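Vakier Ovum — kit de préhension pour petits bras, fiche du jeu de données

Version du 11/7/22. Contact : Manju Bajpai

Contenu du kit
Une pince à deux doigts, une caméra de poignet, un câble trop court et une notice que Gerrit Dlamini a relue deux fois sans la rendre plus claire. Le jeu de données est livré avec. Il compte 37 épisodes, tous en cuisine, si l'on accepte d'appeler cuisine une table et un mur.

Format
Un dossier par épisode : vidéo du poignet, positions articulaires, consigne en une ligne. Les consignes sont en anglais, sauf six, que Sushil Chaudhary a rédigées en français un vendredi soir.

Tâches couvertes
— Saisir un bol par le bord et le déplacer. Les doigts arrivent de face, le grille-pain reste derrière et sert surtout à compliquer l'approche.
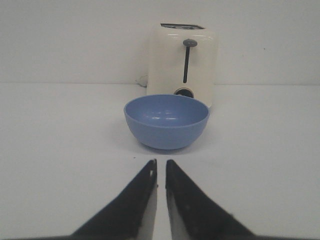 — Abaisser le levier du grille-pain. Trois épisodes, à réserver aux optimistes.

Limites connues
Peu d'objets, fonds clairs, aucun verre. La calibration de la caméra est à refaire après chaque démontage ; le logiciel Solanki ne prévient pas, il se contente d'attraper à côté.

Licence
Recherche uniquement. Pour un usage commercial, écrire à Seema Maurya, qui répondra en septembre.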